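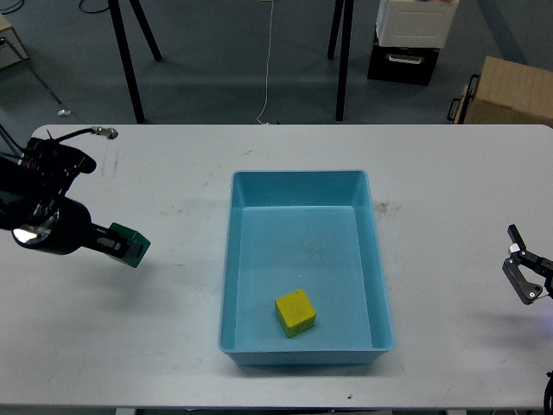
4 min read

Decluttering consultants make a lot of promises, and the woman who founded Testadell has made most of them. Her 18-week home program tells clients that a tidy cupboard will change how they sleep, eat and spend. I asked her for proof. "People tell me they feel lighter," she said. Lighter by what measure? "It's a feeling." Her method begins with a tub: everything small and homeless in a room goes into it, and whatever hasn't been claimed by the end of the month leaves the house. A light blue plastic bin with a single little yellow cube in it is pretty much her idea of a finished job. Mine would be full by lunchtime.

She charges $70 an hour, and the tubs are extra. I pointed out that selling containers to people with too much stuff looks a bit rich. "You'd buy them anyway, and you'd buy the wrong size," she said.

The program's brochure claims 3,706 households have finished it. When I asked how many had stayed tidy, she paused. "We don't follow up. That would be intrusive." A former client in Zivport, aged 71, was less delicate. "The hall cupboard lasted until November," she told me. "Then the grandkids came and I needed somewhere to shove the colouring books." She still has the tubs, and keeps her Christmas lights in them.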